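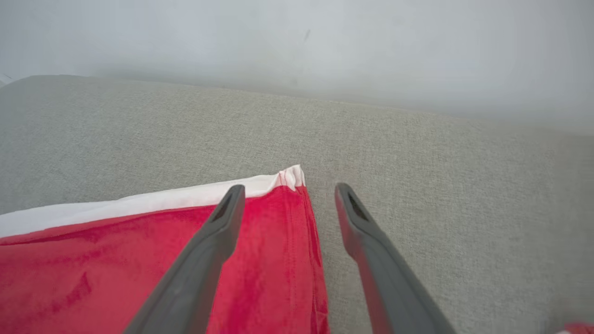
Sorting and folding at the Bovura sports laundry
Project report by Leilani Haverford
2 min read

Bovura washes and folds team kit for clubs and schools. In September it brought in a two-armed robot called Luma to help with folding. My project looked at what this changed for the people on the folding side. I visited in the mornings and interviewed staff, and Ekow Kwofie, the shift lead, let me read the work logs.

Before Luma, 10 people folded by hand on every shift. On a busy day they got through 1000 items. Most of them told me their wrists and shoulders hurt by the afternoon.
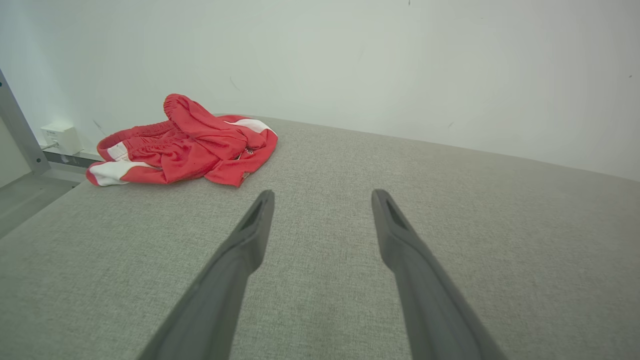 Shorts and jerseys are now split between the robot and the staff. On the day I took my figures, Luma folded 452 items. It is slower than a person, and soft or slippery fabric gives it the most trouble. When a fold goes wrong, someone has to step in and start the item again.

No jobs have been cut, but the jobs are different. Two folders now watch the robot and clear its mistakes. They had 30 hours of training, with no change in pay, and both thought that was unfair. One of them also missed talking to the others at the table. 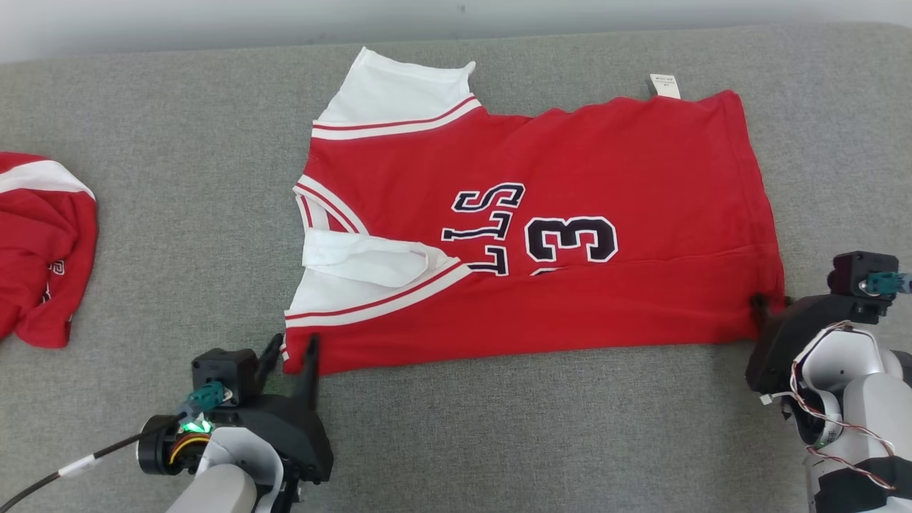 Figure 3. Red basketball jersey, with the right gripper at one corner near the hem.

Kwofie would like staff to choose which items go to Luma. At present the office decides this the evening before. I asked to see how the list is made but was not given a copy, so I could not check it against the logs.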